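Getting the Cereal Out of the Cupboard (and Other Small Kitchen Fixes)

Posted by Gönül Polat, July 26, 2022

We go through a silly amount of cereal in this house. Two kids, one husband who eats it at ten at night standing up, and me, who pretends to have toast and then finishes whatever the kids left. For years all of it lived in the tall cupboard next to the fridge, on its side, on top of the flour, behind the pasta, wherever there was a hole. I'd buy a new box and find two open ones of the same kind a week later, both stale.

So this summer I finally sorted it out, and a few of you asked in the comments on the lunchbox post how I did it. It isn't fancy!

Start by pulling everything out

Every box, every bag, the granola with the clothespin on it. Put it all on the table and give each one a shake. Anything with less than a bowl left goes into one mixed tub (we call it Plokow, don't ask, my son named it when he was four and now it's just the word). Stale stuff gets crushed up with a rolling pin and kept in the freezer for topping fruit crumbles or coating chicken. Plain flakes are best for the chicken. I did try it once with something fruity and we ordered pizza.

While the cupboard is empty, wipe the shelf. Mine had a ring of honey on it that must have been there since we moved in. A cloth soaked in hot water and left lying on the spot for a few minutes will do more than scrubbing.

Pick out what you eat now

This was the part that made the real difference for us. Only the boxes that are open and being eaten get to stay out. Everything else is backup and goes up high. We keep three out, and when one is finished the next comes down. My friend Montserrat Beltrán does it with two, but she has a much smaller family and a lot more self-control.

Use a low bench in place of a shelf

I was all set to buy one of those wire racks, and then I saw how well a plain slatted bench does the same job. Boxes stand up straight on it, small children can reach without climbing on a chair, and crumbs fall between the slats onto the floor where you can get at them with a broom. You can pick up a bench like that secondhand for very little — garden benches without a back work fine, just give them a good sand so nobody gets a splinter.

Face the boxes forward and leave a little gap between them. I know that sounds fussy, but a kid pulling out one box from a tight row will bring the neighbors with it, and then you are sweeping up Apple Jacks before you've had coffee. With a gap there's room for a hand. It also helps to have boxes in very different colors side by side, so even a half-asleep person grabs the right one. Red Froot Loops, green Apple Jacks, blue Frosted Flakes: you can tell those apart from across the room.
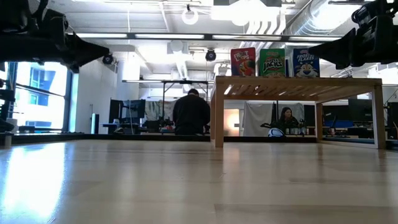
Keep the bags closed properly

The box does nothing to keep cereal crisp, it's all about the bag inside. Squeeze the air out, roll the top down tight and put a clip on it. I've used clothespins, hair clips and those flat bread-bag things, and the wide clothespins win by a mile. If the bag has torn down the side (my husband opens them like a bear), pour the lot into a big jar with a screw lid and tear off the front of the box to stick on it.

If yours has gone only a bit soft, spread it on a baking sheet and give it five minutes in a low oven. Keep an eye on anything with a sugar coating, it catches fast. Let it cool all the way before it goes back in the bag or it'll be soft again by supper.

Look after the wood

A pale wooden top shows everything, and milk is the worst of it. Wipe it up right away with a barely damp cloth, going along the grain, then dry it. I don't use spray cleaner on ours any more after it left a cloudy patch. For rough spots I use a fine sanding sponge and then a thin coat of food-safe oil, left overnight. Shaimaa Fawzy wrote to me that she does hers every August when the family is away, and I've stolen that idea.

A shopping habit that goes with it

I look at the backup shelf before I write the list, and if there are two boxes up there, I don't buy any, even on sale. That's been harder than the bench and the clips put together. The flattened empties go straight to the craft drawer, by the way. The cardboard is just the right thickness for drawer dividers, and next time I'll show you the ones I made for the spoons.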